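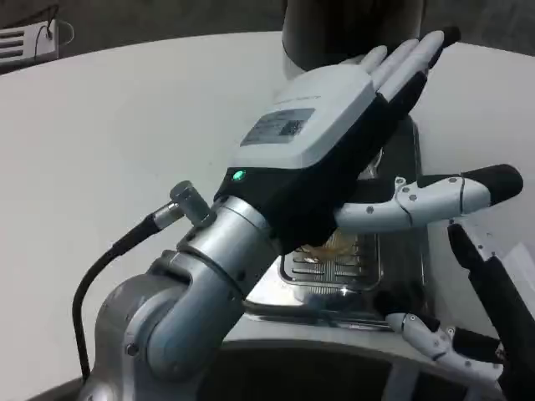 By Heloísa Amaral, Press Office, Trurkeck
Published 2023-05-25

TRURKECK BRINGS WHITE WORKTABLE NISHAD TO SHOPS AND SHARED WORKROOMS

Bundov – The furniture maker Trurkeck announces that its worktable Nishad, with plain white top, is from today available to all customers. Until now the table was made only to order, for workrooms and training rooms in Bundov and the towns near it. It will be sold by the dealer Fandetti in the showroom on the river side of Bundov, and by telephone for customers who live farther away.

The first Nishad tables were delivered in January. In the months after, 412 tables were made and placed, most of them in rooms where several people share one surface during the day. The wish for a white top came from these users. Many of them had worked for years on dark brown or gray tables and complained that small parts, such as screws, pins and short pieces of thread, were hard to find again once they were put down.

"On a white table you see what you have in front of you," says Sebastián Palma, who designed the table. "I made the first drawing with a black top, and I liked it very much. Then we put a handful of black screws on it and I had to agree with my colleagues. The second drawing was white."

The top has no pattern and no printed lines. Trurkeck tried a version with a measuring scale along the front side, but the users who tested it found that it disturbed them when they did other work, and several covered it with tape. The scale is now offered as a separate strip, which can be laid on the table and taken away.

Nishad is made in three sizes. The smallest is meant for one person, and the middle one for two people who sit side by side. The largest is for a group and comes in two halves, which are screwed together from below. All sizes have the same height, so that they can be put next to each other without a step. The feet can be turned by hand to make the table stand level on an old floor.

Cleaning was an important question in the tests. For the daily cleaning Trurkeck recommends a soft cloth, warm water and a little dish soap. Pencil marks go away with an ordinary eraser. Steel wool and scouring powder should not be used. Hot tools must be put on a stand or a mat, also when it is only for a short moment, as marks from heat can not be removed from the top afterwards. For tops that have been damaged, Trurkeck offers an exchange: the old top is taken off, the frame stays in the room, and a new top is screwed on.

The sewing and repair room in the old post office of Bundov has used two of the large tables since the winter. Mabli Bowen, who leads the evening courses there, has got used to the white color slowly.

"In the first week I found it too bright, especially with the lamps on," she says. "We moved the lamps a little higher and now it is good. My students cut dark fabric on it, and they see the chalk line and the end of the fabric much better than before. I only wish that the scale strip was longer."

A longer strip is in preparation and should be ready before the end of the year. Trurkeck is also working on a shallow drawer which can be hung under the front side of the middle and large table. The price of the drawer is not yet decided.

The smallest Nishad costs 300 euros, including the feet and the tool for assembly. Prices for the other sizes are given by Fandetti on request. Delivery inside Bundov is included, and the drivers carry the table to the room if the staircase is wide enough. Customers are kindly asked to measure the staircase before they order.

"People should come and put their elbows on it," says Iddrisu Asamoah, head of sales at Fandetti. "We have all three sizes standing in the showroom, and visitors are welcome to bring their own work and try it for an hour."

The showroom is open Tuesday to Saturday. Journalists who wish to visit the workshop of Trurkeck can make an appointment with Cleiton Medeiros, who is responsible for the production.

Press contact
Heloísa Amaral
Trurkeck, Bundov
Telephone extension 205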